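Notes on collecting demonstrations without a robot

Jun 1, 2022

This post summarises the position our group reached in April on the use of hand-held grippers for gathering training demonstrations. It is published here at the request of partners on the Vudotari project, and the views expressed are the author's.

The method is simple in outline. An operator holds a gripper fitted with a wide-angle camera and carries out a task by hand. The recording is then used to train a policy which may later run on an arm. The Vudotari set was planned at 1,000 demonstrations, of which 537 had passed review when the April report was closed. Review takes longer than recording, and future plans should allow for this.

Three matters were raised by our colleagues at Wellmont. The first concerned the markers on the fingers, which must stay in view if the opening width is to be recovered. The second concerned lens distortion – straight table edges become arcs, and reviewers new to the material need time to adjust. The third was the choice of objects. Small items that can stand or lie down call for different approaches, and both cases should be present in the set. 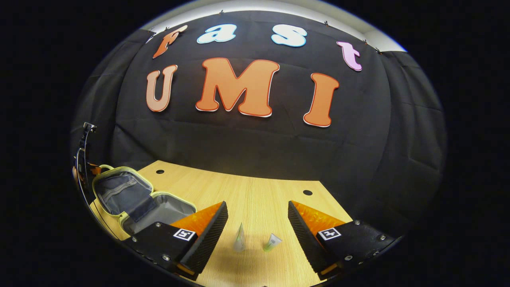
Vol. 3, No. 2

The fingers are open on either side of two small tubes, one upright and one on its side, with an open pouch to the left. Each finger carries its square marker on the flat face. Views of this kind are treated as usable under our present rules, although a slight blur on a small object is noted in the review sheet.

The Hidayat comparison will be reported separately. Readers who need the review sheet may request it through the Pukatport page.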